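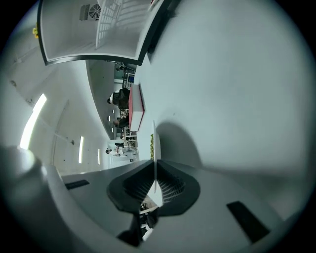 One reply to the Vondstead survey said that the milk was always the first thing to go wrong, and that everything else in the shared fridge followed from it. People who found their own milk used up would take a little from the next carton along, and within a week the names written on the cartons meant very little. Several other replies described the same order of events. We took this as the starting point for our account of how food is kept, lost and thrown away in shared kitchens at work.

4.2 Labelling and the problem of the unnamed item

The written rules at all 5 sites asked staff to put a name and a date on anything left overnight. At Nulska the rule was printed on the fridge door. At Istetti it was part of the notes given to new starters. Most of the people we spoke to could repeat the rule correctly, and most said they thought it was a fair one. Few followed it for more than a day or two at a time. Shop-bought items were labelled least often. Several people said that a sandwich in its wrapper already had a date on it, and they saw no need to add another.

Home-cooked food was treated differently. It was labelled more often, and it was also left longer. People spoke of meaning to eat it the next day and then being asked out to lunch, or of forgetting it over a weekend. Once a tub had been there for a week its owner was often unwilling to be seen taking it out. At Istetti we were told that old tubs were sometimes thrown away whole, lid and all, to avoid having to open them at the sink.

Unnamed items caused the most complaint. Staff were unsure whether they had the right to remove them, and a note asking for the owner to come forward rarely got a reply. In one kitchen a jar of pickles stayed on the top shelf from January until the summer clear-out. Nobody we asked had put it there, and two people admitted to having eaten from it.

4.3 The table as part of the storage space

We had at first recorded only what was kept inside the fridge. It became plain during the visits that this left out a good part of the food. Cakes, fruit and leftovers from meetings were put out on whatever surface was nearest, and were understood to be free to all. Food in the fridge was private unless marked otherwise, and food on the table was shared unless marked otherwise. This held at every site, though it was written down at none of them.

The distance between the two seemed to matter. Where the fridge stood close to the table, food moved from one to the other through the day, and its status changed as it moved. A birthday cake put back in the fridge at 5 pm was taken by some to be private again and by others to be still open to anyone. At Nulska, where the fridge is in a separate room, such cases hardly came up.

Figure 3. Vondstead: person in a red T-shirt at the white table, from above.

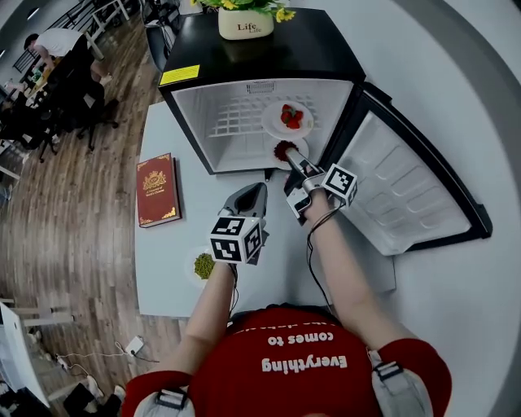
Clearing out was the other point at which the two kinds of space were mixed. The usual method was to take everything out of the fridge, stand it on the table and invite people to claim what was theirs. Food that had been private was now on the shared surface, and some of it was eaten by people who believed it was on offer. Two of the sites had stopped clearing out in this way after complaints. They now use a shelf inside the fridge for items that are due to be thrown out, and this appears to have settled the matter.

The scheme run by Fallahi, the catering firm at Istetti, went further. Each member of staff was given a set of 2 coloured clips, one for food to be kept and one for food to be given away. Take-up was good in the first month. By the third, many of the clips had gone home on bags of rice and pasta, and the firm did not replace them. Staff who still had theirs said they liked the idea but had stopped looking for the colours on other people's food.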